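Skirnura 840 Heat Recovery Ventilator 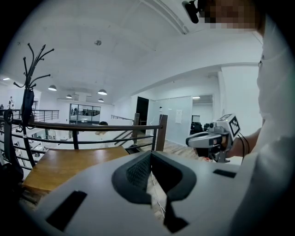 I get asked about ventilation more than anything else I sell, usually by folks who just had their attic air sealed and now wake up to fogged windows. Tight houses need fresh air! The 840 is the unit I put in my own place in Pridport, and I'd buy it again tomorrow.

It's a balanced unit, so it pulls stale air from the baths and kitchen and sends fresh air to the bedrooms, and the two streams pass each other in the core without mixing (you keep most of the heat you already paid for). Mine runs on low all day and I can barely hear it from the hallway. On boost it's louder, like a bathroom fan, but I only use that after showers or when somebody burns the toast.

You get 2 washable filters in the box, the wall control, hanging straps and a drain kit. Ducting is extra. Please use rigid duct wherever you can – I've pulled out so much squashed flex over the years.

Marius Hodoroagă over at Trisine rewrote the install guide in August and it's way better now, especially the pages on balancing. If you've got the old one, email me and I'll send you the new PDF.

Got a bigger house, or one with a finished basement? Look at the Moldovan model instead. It costs more and weighs a ton, but it has the airflow to keep up. Send me your floor plan and I'll tell you which one I'd pick.

113 comments
766 shares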